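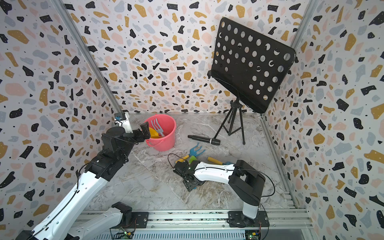
Film Catalog Editor (part-time, remote)

Jaltano Film Guide is hiring a part-time editor for its feature film database. The editor writes and corrects plot summaries, cast lists and production credits for titles released before the home video period, with a focus on horror, science fiction and low-budget thrillers.

Reference: Skulent backlog, 102 titles

Duties
Write plot summaries of 80 to 120 words in the present tense. Endings are not disclosed.
Check director, writer and lead cast against the on-screen credits of a viewing copy. Poster credits are not accepted as a source.
Record running time, aspect ratio and country of production for each known version. Television cuts and theatrical cuts get separate entries.
Flag remakes, sequels and literary sources using the Navaratnam subject codes. A code sheet is supplied.

Requirements
At least three years of paid work in film writing, cataloging or library metadata.
Working knowledge of American genre film.
Ability to read credits in one language besides English.
A computer able to play full-length video files. Viewing copies are supplied through the Ukent screening server.

Terms
Fixed contract, two days per week, with hours set by the editor. Work starts in October. Payment is monthly and covers viewing time as well as writing time. Entries are published with the editor's initials.

To apply
Send a resume and three sample summaries of films made before 1980, each with a source list. Samples over the word limit will not be read. Put "Skulent backlog" in the subject line. Selected applicants will be asked to complete a paid test entry.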